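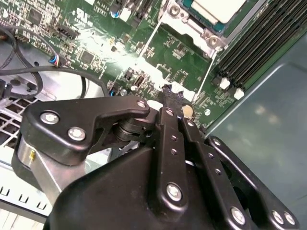
Marisa Valentini asked whether the club could skip the cleanup and go straight to programming. She had seen other teams do it, she said, and they lost half a season to an arm that bumped into cables. Her own group now spends the first two meetings on the workbench and the case before anyone writes a line of code.

We do the same in the Teltano robotics class. The tips below come from our bench notes and work for anyone practicing on an old desktop computer.

Before the arm is switched on

Unplug the computer and take the power cord out of the room. Press the power button once afterward to drain what is left.

Lay the case flat with the open side up. A folded bath towel under it stops it from sliding and saves the tabletop.

Blow the dust out outdoors. Hold fan blades still with a pencil while you do it.

Tie back any cable that crosses the area where the arm will work. Twist ties from bread bags are fine if you strip them down to plastic. Bare wire is not.

Small screws

Keep them in an egg carton, one cup for each part of the case. Write the part on the lid with a marker. A magnet in a saucer will catch the ones that roll away.

Check the screws on the gripper at the start of every meeting. Ours work loose after a long practice, and a drop of removable thread locker holds them. Let it set overnight.

Moving near the board

Set the speed as low as it goes for the first approach. Stop well above the board, look from the side, then come down in short steps.

Keep one hand on the stop button. Students take turns at this, and the person on the button does nothing else.

Do not pull on anything that has a latch or a lever until it has been opened by hand.

Write down each position that works. Liliana Lo Presti keeps ours in a spiral notebook tied to the bench leg with string.

Putting away

Park the arm, cut the power, and cover it with an old pillowcase. Vacuum the floor with a stocking over the nozzle to save any dropped screws.

Last updated July 26, 2024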